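태블릿 업데이트 후 저장 공간이 계속 부족하다고 나옵니다

작성: 저녁산책길

Pristar 태블릿을 3년째 쓰고 있습니다. 12월에 나온 시스템 업데이트를 설치한 뒤부터 "저장 공간이 부족합니다"라는 알림이 하루에 몇 번씩 뜹니다. 업데이트 전에는 이런 알림을 본 적이 없습니다.

설정에서 저장 공간을 열어 보면 사진과 앱은 예전과 비슷한데 "기타"라는 항목이 전체의 절반 가까이를 차지하고 있습니다. 눌러도 세부 내용이 나오지 않습니다. 안 쓰는 게임 두 개를 지웠더니 알림이 잠깐 없어졌다가 다음 날 아침에 다시 떴습니다.

사진은 2,000장 넘게 들어 있고 Stornik 클라우드에 동기화하고 있습니다. 동기화 화면에는 완료라고 나오는데, 태블릿에서 사진을 지우면 클라우드에서도 같이 지워질까 봐 손을 못 대고 있습니다. 공장 초기화는 되도록 안 하고 싶습니다. 업무용 메모 앱에 로그인 정보가 걸려 있어서 다시 설정하려면 회사에 요청을 넣어야 합니다.

"기타" 항목을 줄이는 방법과, 사진을 클라우드에만 남기고 기기에서 비우는 방법을 아시는 분 계시면 부탁드립니다.

작성: 구름다리77

그냥 초기화하세요. 저도 이것저것 눌러 보다가 결국 초기화했고 지금은 알림 안 뜹니다. 백업만 해 두면 한 시간이면 끝나요.

작성: 느린충전기

초기화는 마지막에 하셔도 됩니다. 저도 같은 업데이트 뒤에 비슷한 증상이 있었고 아래 순서로 해결했습니다. 모델에 따라 메뉴 이름은 조금 다를 수 있습니다.

먼저 설치 파일이 남아 있는지 보세요. 설정 > 시스템 > 업데이트로 들어가서 오른쪽 위 점 세 개를 누르면 "다운로드한 파일 삭제"가 있습니다. 업데이트가 끝나도 이 파일이 자동으로 지워지지 않는 경우가 있고, 이게 "기타"로 잡힙니다. 제 경우에는 여기서 제일 많이 줄었습니다. 메뉴가 회색이면 남은 파일이 없는 것이니 넘어가시면 됩니다.

그다음은 앱 캐시입니다. 앱 목록을 크기순으로 정렬하고 위에서부터 하나씩 들어가서 "캐시 삭제"만 누르세요. 바로 옆에 있는 "데이터 삭제"를 누르면 로그인이 풀립니다. 업무용 메모 앱은 아예 건드리지 않는 편이 좋겠습니다. 저는 Festberg 브라우저 하나에 캐시가 600MB 쌓여 있었습니다.
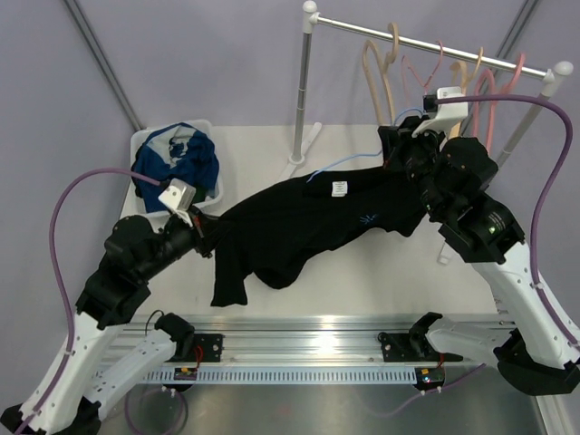
캐시까지 지웠으면 전원을 완전히 껐다가 켜세요. 화면만 껐다 켜는 것으로는 저장 공간 숫자가 갱신되지 않습니다. 켠 다음에도 바로 확인하지 말고 충전기에 꽂은 채로 30분쯤 두세요. 업데이트 뒤에는 시스템이 앱을 다시 정리하는 작업을 하는데, 그동안에는 "기타"가 오히려 늘어난 것처럼 보이기도 합니다.

사진은 갤러리에서 직접 지우면 안 됩니다. 동기화가 켜져 있으면 클라우드 쪽도 같이 지워집니다. Stornik 앱을 열고 계정 > 기기 공간 > "원본을 클라우드에만 보관"을 켜세요. 그러면 기기에는 작은 미리보기만 남고, 사진을 열 때 원본을 내려받습니다. 켜기 전에 PC 브라우저로 로그인해서 오래된 사진 몇 장이 원본 크기로 열리는지 확인하세요. 동기화 완료라고 나와도 긴 동영상은 빠져 있는 경우를 봤습니다. 처음 전환할 때 시간이 꽤 걸리니 와이파이에 연결하고 자기 전에 켜 두는 것을 권합니다.

여기까지 했는데도 "기타"가 그대로면 휴지통을 보세요. 갤러리 휴지통과 파일 관리자 휴지통이 따로 있습니다. 둘 다 비워야 합니다.

작성: 창문옆자리

윗분 설명에 하나만 덧붙입니다. Chávez 키보드 앱을 쓰신다면 그것도 확인해 보세요. 업데이트 뒤에 언어 사전을 중복으로 내려받는 문제가 있었습니다. 키보드 설정 > 언어에서 안 쓰는 언어를 삭제하면 줄어듭니다. 지금 버전에서 고쳐졌는지는 모르겠습니다.

그리고 메모리 카드 슬롯이 있는 모델이면 카드를 하나 사서 동영상만 옮기는 것도 방법입니다. 앱은 카드로 옮기면 느려져서 추천하지 않습니다.

작성: 저녁산책길

답변 감사합니다. 설치 파일이 남아 있어서 삭제했고 캐시도 지웠습니다. 재부팅하고 충전해 두었더니 "기타"가 절반 아래로 줄었고 오늘은 아직 알림이 없습니다. 사진은 PC에서 먼저 확인해 보니 동영상 몇 개가 안 올라가 있어서 그것부터 다시 올리는 중입니다. 키보드는 기본 키보드를 씁니다.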